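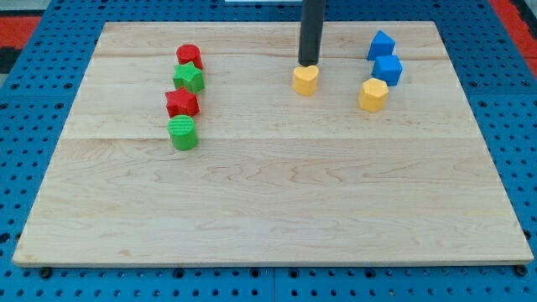
Geetha Thomas asked after last week's session why a lender would ever agree to an interest-only period, given that the loan balance does not fall and the risk stays where it was. Her question is a good place to start, so these notes take it first and then go on to loan sizing.

Session 6: Sizing a permanent loan on an apartment property

Interest-only periods

A lender agrees to interest-only payments when it expects income to grow or when the loan is small compared with the value of the property. The borrower gets more cash in the early years. The lender usually gets a higher rate, a lower loan amount, or both. The balance at maturity is higher than it would be on an amortizing loan, so the refinance test matters more. We will do that test in Session 7.

Most lenders still size the loan on the amortizing payment, even when the first years are interest-only. Check the term sheet. Students lose points on this every term.

The two main tests

Debt service coverage ratio (DSCR) is net operating income divided by annual debt service. A minimum of 1.25 means the property must earn $1.25 for every $1.00 of payments.

Loan-to-value (LTV) is the loan amount divided by the appraised value. The maximum varies by lender and program.

Run both tests. The loan is the smaller of the two results. When a problem says a deal is "DSCR-constrained," it means the coverage test gave the smaller number.

Net operating income

Start with rent on all units at the current rent roll. Subtract vacancy and credit loss. Add other income such as parking and laundry, but only what has been collected over the past twelve months. Subtract operating expenses, including a management fee even if the owner manages the property. Subtract replacement reserves if the lender underwrites them, and most do.

Do not subtract debt service, depreciation or income tax. These come after net operating income or are not part of it at all.

Worked problem: Jindamside Apartments

The property has 100 units. Underwritten net operating income is $1,200,000. The appraised value is $20,000,000. The lender, Acharya Capital, requires a DSCR of at least 1.25 and an LTV of no more than 70 percent. The annual loan constant is 6 percent.

Step 1. Maximum debt service is 1,200,000 / 1.25 = $960,000.

Step 2. Loan by coverage is 960,000 / 0.06 = $16,000,000.

Step 3. Loan by value is 20,000,000 x 0.70 = $14,000,000.

The loan is $14,000,000 and the deal is LTV-constrained. Actual coverage is 1,200,000 / 840,000 = 1.43.

Now raise the constant to 7.5 percent and leave everything else alone. The coverage test gives 960,000 / 0.075 = $12,800,000, and coverage becomes the limit. The property is the same and the loan is $1,200,000 smaller.

A note on the constant

The constant is annual debt service divided by the original loan amount. It includes principal – it is not the interest rate. On an interest-only loan the two are equal, which is where the mix-up comes from.

For next time

Read the Ratar case, pages 151 to 205. Clive Sedgwick's handout on prepayment covers yield maintenance and defeasance; bring it with you.

Problem set: redo the Jindamside problem with a DSCR of 1.35 and a constant of 6.5 percent. State which test controls. Then find the appraised value at which the two tests give the same loan. Show each step and round to the nearest dollar.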